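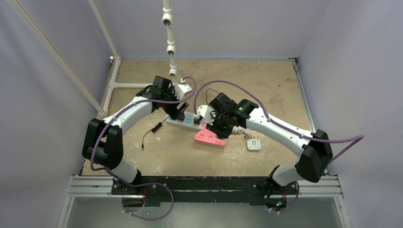
Power strips on the worn tabletop.

The sleepout circuit tripped again in November, so I finally sat down and worked out what was plugged into what. The previous owners of the Favbridge house had left one double outlet in the room and a lot of optimism. Everything else ran from strips, and two of those ran from other strips.

First, the load. A power board on a standard 10 A outlet here is good for 2400 W at 240 V, or 2300 W if you use the nominal 230. Most boards have the rating moulded into the underside and a small reset button near the switch. The fan heater alone draws 2000 W on high. Add the kettle and you are well over, and the board's own cutout should open before the breaker at the switchboard does. Mine did not. I cut up the old board and put it in the e-waste tub.

Second, the idle draw. I borrowed a plug-in meter from Anjani Goh and left it on the desk group overnight. With everything nominally off it read 17 W. The worst offender was an old amplifier that stays warm to the touch on standby. The printer was next. The monitor, which I had blamed for years, barely registered.

17 W continuous is close to 149 kWh a year. At my tariff that doesn't justify much effort, but a switched board costs very little and the amplifier is used perhaps two evenings a month. It now has its own switch.

Third, the layout. The rules I settled on:

Heater goes straight into the wall. No board, no extension lead.
One board per outlet, never one into another.
Boards mounted on the side of the desk, off the carpet, with the cords leaving downwards.
Plug packs at the end positions so they don't cover a neighbour.
Every plug labelled at the plug end. I used white cloth tape and a laundry marker.

The electrician quoted $190 to add a second double outlet on the opposite wall, which I accepted. He also found a loose neutral behind the existing one, with slight browning on the terminal. That probably explains the warm faceplate I had been ignoring since winter.

Since the new outlet went in there have been no trips, including one cold morning with the heater on high for 3 hours. The kettle has gone back to the kitchen. I still need to relabel the switchboard, where the sleepout is marked "shed" and the shed isn't marked at all.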